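How Families in Essien Street Buy and Keep Fruit
Student project report by Adwoa Amissah

1. Why I chose this subject

In my home we throw away fruit almost every week. I wanted to learn if other families have the same problem, and which fruit is lost most often. I gave a paper form to 80 households near the Lerkik market in October. The form had 7 lines, and families filled it in for 2 weeks. 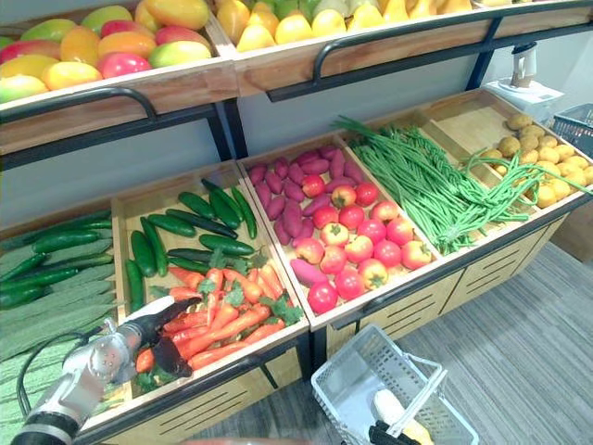
Which fruit did the families throw away most?
Mangoes were first on the list, and bananas came after them. Many families bought mangoes when they were already soft, as the price is lower in the evening.

2. How the fruit was kept

Most households kept all fruit together in one bowl in the kitchen. A ripe banana gives off a gas called ethylene, and this gas makes other fruit ripen faster. Only a few people who answered had heard of it before. 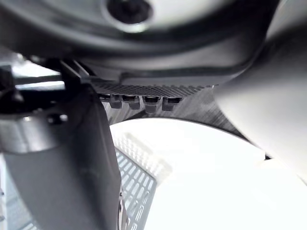

When should a mango go into the refrigerator?
It should stay at room temperature until it is ripe, and then it can go in the refrigerator for several days. A hard mango does not ripen well in the cold.

3. Problems with the method

Some forms came back with empty lines, mostly for Friday, when many families eat outside the home. I also did not ask for the weight of the fruit, so a small plum and a big mango have the same value in my table. 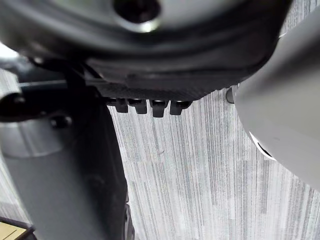

For this reason I compare only the number of pieces. In total the families wrote down around 200 pieces thrown away. If I repeat the project, I will lend a kitchen scale to each household and make the form shorter.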